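About > Who we are > Open days

Hi, I'm Impi Kiiskinen, and if you've ever written to Finside through the contact form, I'm the one who wrote back. I started the company with Ha-rang Yeom in the back half of a former tile shop in Cevimville. We build and program small robot arms for people who handle delicate things all day: growers, bakers, a lady who ships glass buttons. We like small jobs and small customers, and we've gotten pretty good at both.

Ha-rang does the hands and I do the software, although that line gets blurry around dinnertime when one of us is tired and the other one has opinions. We met at Wada, where we both worked on packing lines that were longer than my street. It was good work and I learned a lot there, but I kept getting calls from shops with two employees and one packing table who wanted to know if we had anything for them. We didn't. So eventually we left and made something.

Most people meet us for the first time at an open day. We hold them every March and again in the fall, and they've become my favorite part of the job (Ha-rang would say the same, only with fewer words). The doors open at 10 in the morning. You come in past the old tile samples, which we never took down, and the demo tables are straight ahead. There's no stage and no slideshow. You pull up a stool, watch an arm do its thing, and ask whatever you like. Kids usually go first and ask the best questions. Last spring one of them wanted to know if the robot gets bored, and I'm still thinking about it.

The table that always draws the crowd is the one for round, fragile stuff. It's the kind of handling we get asked about most, and it's a lot harder than it looks! Every piece is a slightly different size, they lean on each other, and if you squeeze a hair too much you've ruined somebody's product. Too little and it slides right out. Ha-rang spent most of a winter on fingertips alone, and there's a whole drawer of rejects you're welcome to dig through.

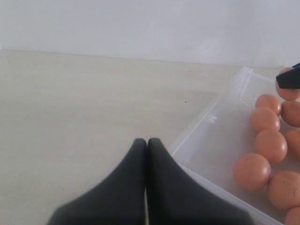 Fingers closed beside the tray at our round-goods table. The speckled pieces sit close together, so picking just one takes some care.

We run that demo at normal working speed, and we leave the mistakes in. If the arm fumbles, it fumbles, and then Ha-rang pulls up the settings and shows you what she'd change. I think people trust us more after seeing that than they would after a perfect run. A grower from out past Furkton told me she'd sat through 3 sales demos at other places and had never once been allowed to move the tray. So we let her move the tray. She moved it a lot — she turned it, she shoved it toward the edge, she had a great time — and she's been a customer ever since.

You can bring your own things, too. Please do! Bring the awkward item that rolls off your table or bruises if you look at it wrong, and we'll try it in the afternoon session, which starts at 2. We can't promise it'll work on the first go. If we don't think a robot is right for your shop, we'll say so, and we've sent plenty of folks home with a better idea for their table layout and nothing to buy.

Over 500 people have come through since we started doing this, which is a funny number for a building with one bathroom. Some of them turned into customers, some just like the cookies, and one now works with us and runs the sign-in desk.

School groups are welcome outside the open days. Teachers, just drop me a line with your grade level and how many are coming, and I'll set up a table where everybody gets a turn at the controls. Parking is behind the building. Use the side door with the blue handle, the front one sticks.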